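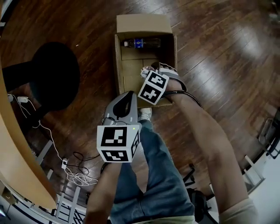 Ride Inspection Technician, Overnight (Seasonal to Permanent)

Reference: 3586
Employer: Gruneck Parks
Site: Mivthorpe Family Park, North Gate workshops
Department: Ride Maintenance, Mechanical
Grade: Technician 2
Reports to: Horacio Leiva, Overnight Maintenance Lead
Closing date: 9th August

Position summary

The overnight inspection crew checks and releases the rides at Mivthorpe before the morning operations crew takes them over. This technician is assigned mainly to the Szalai coaster and the log flume, with relief cover on the carousel, the drop tower, and the two flat rides behind the arcade. The work is mechanical. Electrical faults and control system faults are recorded and passed to the controls crew, who keep their own on-call list.

The position starts as seasonal. Technicians who complete the season and pass the internal sign-off on both primary rides are considered for permanent positions before outside applicants.

Duties

Carry out daily, weekly, and monthly inspections according to the ride manual and the park's own checklists.
Inspect wheels, axles, bearings, lap bars, latches, and chain dogs on the coaster trains. Measure wear and enter the readings in the log.
Walk the full length of the coaster track, including the lift hill, once per shift. Check bolts by torque mark and report any mark that has moved.
Inspect flume boats, pump screens, trough joints, and the conveyor belt. Clear debris from the screens.
Apply lockout and tagout before entering any ride envelope. Each technician applies and removes his or her own lock.
Replace worn parts from stock and record part numbers on the work order.
Take part in test cycles with the morning operations lead. A ride is released only when both signatures are on the form.
Receive parts deliveries at the North Gate dock when the stockroom is closed, and check them against the packing list.

The inspection log is kept on paper and copied into the maintenance system before the end of the shift. Handwriting must be legible. Entries are not erased – a wrong entry is struck through with one line, initialed, and written again.

Hours

Shifts run overnight, from park close until the morning handover. Closing time changes during the season, so start times change with it. The schedule is posted two weeks ahead. Weekend and holiday shifts are part of the normal rotation. Most permanent technicians move to a winter day schedule after the season, when the trains are stripped down for the annual overhaul.

Requirements

High school diploma or equivalent.
Two years of mechanical work in any of the following: amusement rides, elevators, conveyors, farm or heavy equipment, aircraft, vehicle repair.
Ability to read assembly drawings and use a micrometer, dial gauge, and torque wrench.
Ability to climb ladders and lift hill stairs at night while wearing a harness, and to work in rain and wind within the park's posted limits.
Ability to lift and carry parts by hand, and to move wheel assemblies of up to 200 pounds with a hoist or a second person.
Valid driver's license.
Background check and drug screen before the first shift.

Useful but not required

Ride inspection certification at any level.
Welding experience. Structural welding on rides is done by an outside contractor, but brackets, guards, and fences are repaired in the shop.
Experience with nondestructive testing, in particular magnetic particle.
Spanish.

Training

New technicians spend the first two weeks on days with Damián Benítez in the training bay, then move to nights and work with a signed-off technician until their own sign-off is complete. Sign-off is given ride by ride. It consists of a written test, a supervised inspection, and an evacuation drill from the top of the lift. A technician who has not been signed off on a ride may assist on it but may not sign its form.

Pay and benefits

Hourly pay follows the Technician 2 scale, with a night differential on all hours worked after park close. The scale is sent to every applicant who is invited to interview. Seasonal employees receive boots, rain gear, one meal per shift, and park admission for their household on days off. Health insurance and paid vacation begin with a permanent position. Hand tools are supplied. Personal tools may be used if they are marked and entered on the tool list at the start of the shift.

Parking is in the Nustton Road lot. The shuttle does not run overnight, and the walk to the workshops is on a lit path.

How to apply

Send a resume and the names of two work references to Wenceslao Aravena, Personnel Office, Mivthorpe Family Park, or leave them at the North Gate security desk in an envelope marked with the reference above. Copies of certificates can be brought to the interview. Applications received after the closing date are held for the winter overhaul crew.

Interviews are held at the workshops and include a short practical test with measuring tools. Wear closed shoes. Questions about the work itself can be put to Horacio Leiva at extension 1231, after park close.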